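4.2 Folding the mailer cartons

The Drollau mailer ships flat and is folded by hand without tape or glue. It is one piece of brown corrugated board. The side walls fold up, and tabs on the board go into slots in the floor of the box. Read the whole section before folding the first carton.

Cartons come in bundles of 60. Keep the bundles flat and indoors until you need them. Board stored on end takes a curve, and a curved carton will not close flat.

Before you start

Clear a flat surface larger than the unfolded carton on all sides. A white or light-colored top makes it easier to find the slots. Wipe off grit and old label backing, which mark the outside of the board.

Check the code printed on the bundle strap. Code 361 is the standard mailer covered here. Code 73 is the Zelance sleeve and is folded differently (see 4.3).

CAUTION: Cut edges of new board can cut skin. Wear light gloves if you are folding a full bundle.

Folding

1. Lay the carton on the table with the outside face down. The long flap goes to the back, away from you.

2. Bend every crease once by hand, then let the board fall open again. Do not score the creases with a blade.

3. Find the slots in the floor. If a slot is still filled with board, push the waste piece out with a blunt tool.

4. Raise the side walls halfway so that the middle of the carton forms a shallow tray. Leave the back flap, the front flap and the side flaps lying open.

5. Fold the first side wall up and over, and press its tab straight down into the slot. Hold the floor of the box with your other hand.

6. Repeat on the other side.

7. Raise the front flap and tuck in its corners.

8. Bring the back flap over as the lid and close it. Press along the front edge until the lid lies level.

NOTE: If a tab will not go in, the wall is usually not folded all the way over. Open it, crease it again and try once more. A tab that has been forced will bend, and the wall will lift later.

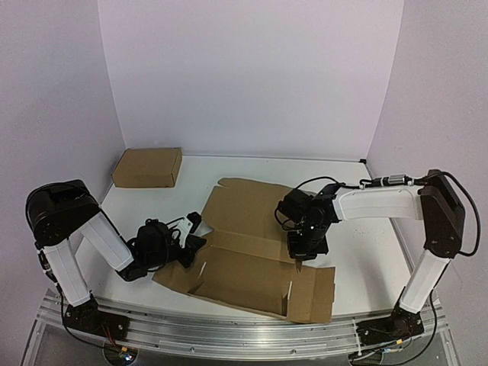

Skostine Packing Guides

The carton at step 4 has its flaps spread and the walls only partly up, with the narrow slots still showing pale against the brown floor. Leave it at this stage if you need to stop. A half-folded carton can be opened flat again without damage, but one with the tabs in should be finished.

Set closed cartons toward the back of the table, parallel to the edge, and keep the center clear for the next one. Do not stack more than 3 high on the folding table.

Checking the finished carton

Lift the carton by its sides and tilt it. The walls should not move. Open the lid and run a finger over the floor at each slot. Tabs should sit level with the board.

Set aside any carton with a torn slot or a crushed corner. It can be used as padding, as described in 4.5, but not for Badawi orders.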